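I have started going to the Sunday evening service at Curdale Chapel again, and I want to write about the singing before I lose the feeling of it.

Some background for anyone new to this blog. I grew up in a church with a pipe organ and a choir in robes, and I loved it, and then I moved away for work and spent a good many years going nowhere in particular. I'd visit a church at Easter, shake a few hands and not come back. When I landed in this part of the county I drove past Curdale twice a day for two winters without turning in. Then in April I saw the sign out front: HYMN SING, 6 PM, ALL VOICES. I figured mine was a voice, so I went.

There were 30 of us, counting a baby. We used the old maroon hymnal with the cracked spines, and somebody just called out a number. 352! And off we went, no introduction, no warm-up, all four verses. I didn't know the tune at all. By verse three I was singing the alto line like I'd been born to it, mostly because the woman behind me was so loud and so right that I could lean on her.

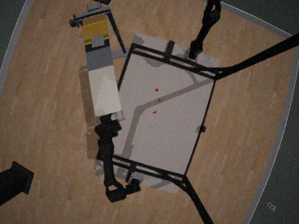 I should say how they do it, for people who like that kind of thing (I do!). The leader gives a starting note from a pitch pipe and everybody hums it, and then you get one breath. No piano unless the tune is new to people. You sit with your part if you know your part, and if you don't you sit anywhere. The chapel floor is bare boards, and I'm convinced that's half the sound. I've had floors on my mind ever since, so of course what I look at in the picture up there is all that planking, tan and brown, some strips nearly orange, with the gray curving around it. Give me a room with boards like that and I'll show you a room worth humming in. Carpet is a lovely thing in a bedroom. In a church it eats the tenors.

The second week I brought a friend from work who says she can't sing, and she sang for an hour and ten minutes. She asked me in the car why we don't do this everywhere. I didn't have an answer. I still don't.

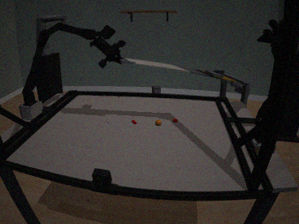
Pale top, black frame, and a little red something on it.

Now, the books. Curdale's hymnals came from the old Amaral Street church when it closed, and a lot of them still have the bookplates. Some have names in pencil inside the cover, and some have notes to the singer: "slower," "breathe here," "not this one again." My copy has a pressed leaf at "Abide with Me" and I have left it right where it was. There are 48 usable copies left, and a box of loose pages that a few of us have started sorting on weeknights with tape and a lot of patience. It is slow going and I look forward to it all day.

I've been asked whether we should switch to one of the new songbooks. I have nothing against them. The church over in Bridik uses a projector and has a wonderful band, and when I visited there I clapped until my hands hurt. But notes on a page teach you things. I couldn't read the bass clef when I started, and now I can pick my way through it, just from watching the dots go down while the men behind me went down too. You don't get that from words on a wall.

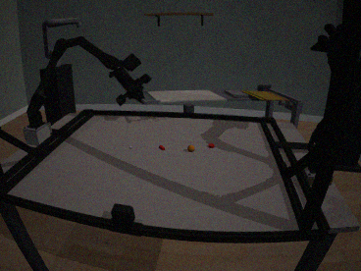
Wide darker stripes across the tabletop.

The thing I'm most excited about is the shared sing in the fall. Four churches have said yes so far, and Skudia Fellowship has offered their hall, with a real kitchen and parking for everyone. Each church picks five hymns. We already had a long and happy argument over ours. I pushed hard for "Come, Thou Fount" and it got in, and I lost on "For the Beauty of the Earth" — next year! The rest of our list is two old ones I had to learn from scratch, one Advent hymn that is completely out of season, and 352, naturally.

There's supper after. I've promised corn pudding, two pans.

If you're anywhere near and you've been thinking about it, come on a Sunday. Six o'clock, side door, the front one sticks in damp weather. You don't need to be a member and you don't need to read music. Sit near somebody loud. If the first hymn goes by too fast, there will be another one in about a minute, and people are very good about holding their book where you can see it.
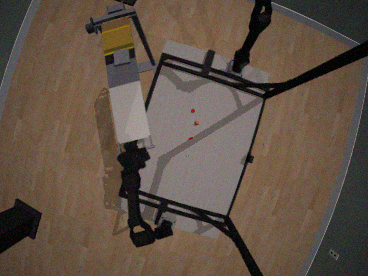
More floorboards, and dark lines over the gray tabletop.

I did some looking in the index last night and our hymnal doesn't even come close to covering it all. One of the altos has a list at home of over 3000 tunes she wants to try before she quits, written out in a school notebook with the meter next to each one. She has been at it since before I was born and she adds more than she crosses off. I asked to borrow it and she said I could look at it at her table, with clean hands. I'm going over Thursday.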